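Does Sugar Really Make You Hyper?

You have probably heard a grown-up say it at a birthday party. "Don't give them any more cake, they'll be bouncing off the walls!" Lots of people believe it. But believing something is easy. Finding out if it's true takes a bit more work.

Let's start with the party. There is cake, yes. There is also loud music, a room full of your friends, balloons, and a game where you are told to run about. If you end up bouncing off the walls, how would anyone know the cake did it? Maybe it was the balloons.

So how could you check? Scientists have tried giving some children drinks with sugar in and other children drinks sweetened with something else. The children don't know which drink they have. The people watching them don't know either. Only when all the watching is done does somebody look up who had what.

When researchers did tests like this, they mostly found no difference in how the children behaved. That's odd, isn't it? So many parents are sure they have seen it happen.

One test had a clever trick in it. Some mothers were told their child had been given lots of sugar, when the drink had none in it at all. Those mothers said their children were more hyper than the other mothers did. It looks as if people can see what they expect to see. (That goes for you too, by the way. And for me.)

Does this mean you can eat as many sweets as you like? Nice try. Sugar is still bad for your teeth, and too much of it isn't good for the rest of you. That's a different question, with different evidence. Be careful of anyone who mixes the two up.

Next time somebody tells you a "fact" like this one, try asking:

How do you know?
Could something else have caused it?
Did anybody check, and was the check a fair one?

You may get a very good answer. You may get "everybody knows that", and then you should keep asking.

Words to know
Evidence: the things that help us decide if an idea is true.
Fair test: a test where you change one thing and keep the rest the same.

Written by Ville Karppinen 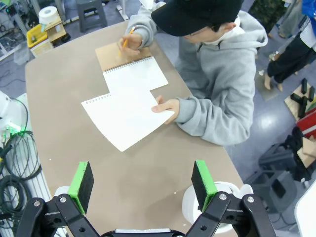 Pencil and paper at the ready. What would you like to check?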